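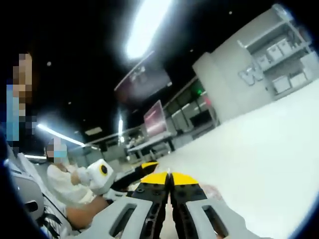
Strip lights. I have worked under them most of my life and I want to complain.

One long white tube over your head and, a few lesser lights aside, everything else up there dark. Who decided this was how grown people should do close work with their hands? You sit, you lean in, you look up for one second to talk to the person across from you and there it is, glaring. Then back down and you can't see what your fingers were doing. Great.

My old boss, Pirjo Hyvönen, let us bring desk lamps. Warm ones, cheap. Took maybe a week and people stopped going home at 4 with a headache. Then Rindus moved us to the new floor in May and lamps were out. "Clutter." They spent 900 dollars on the ceiling and zero on asking anyone who sits under it.

And the chairs! Same story. Gray back, a hole in it, fine for 50 minutes, and we're in them all day.

I know, I know, bigger problems in the world. But a room tells you pretty quick what it thinks of the people in it. Give me a lamp I can point. Let me turn teh big one off over my own seat. A switch, thats all, one per row would do. I'd even pay for the bulb.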